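# Removing scuffs and dark smudges from a grey storage bin

**Erkwood Playroom Desk**

Our centre keeps small play items in a large grey open-topped bin on a wooden table. 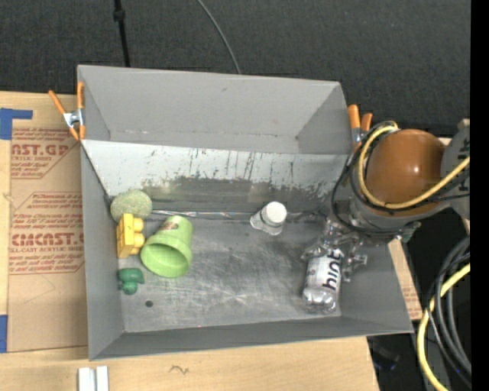

The inner back slope has developed thin black scratches towards the top and a wide band of dark smudging lower down. The floor is covered in fine light scuffs. We should be grateful for advice on cleaning it without further damage. The bin was bought from Drunico and we do not have the care leaflet.

**Skeltholm Toy Library**

Please empty the bin fully before starting. Our procedure is as follows:

1. Wash with warm water (40 degrees) and a little washing-up liquid.
2. Work a paste of bicarbonate of soda and water over the smudges with a soft cloth.
3. Rinse, dry and inspect under good light.

Dark marks are often material rubbed off other objects and will usually lift. True scratches will remain. Scouring pads should be avoided, as they dull the surface. Toy bricks and plastic cups may be washed separately in the same water. Any sponge should be replaced if it has begun to crumble.

**Yousafzai Nursery Supplies**

We would line the base with felt. It does not remove old scuffs but it does reduce new ones. Measure the floor of the bin first; ours took a piece 70 cm long.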